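Kotau kit adds a second arm

Kotau has started taking orders for its two-arm bench kit, the follow-up to the single-arm version we covered last spring. The kit ships with two matching arms, a gripper and a small wrist camera on each, and all cabling. Traruvwood is handling sales and repairs. The list price is $3,085, and owners of the older kit can add the second arm for $1,156.

Olga Seixas has had a set on her bench since April. She likes the grippers and the plain setup guide. Her main complaint is the cable, which needs clips that the kit does not include. Large, smooth items are the hardest test, and she has spent most of her time on those. 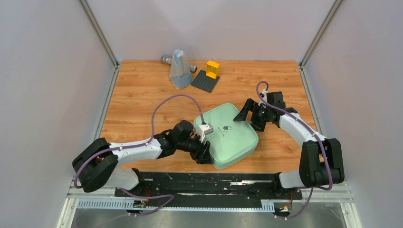
Both arms at work on a green case with rounded corners.

Orders placed now ship in roughly 2 months.

Recent items
Hayashi drops its rental plan
Lekumcombe open bench, Sunday
Wrist cameras compared

Comments

Viorica Begović: Does the upgrade price include the camera?

benchtop800: I'd want the clips in the box at that price.

Dale R.: Our old single arm is still going fine. Will wait.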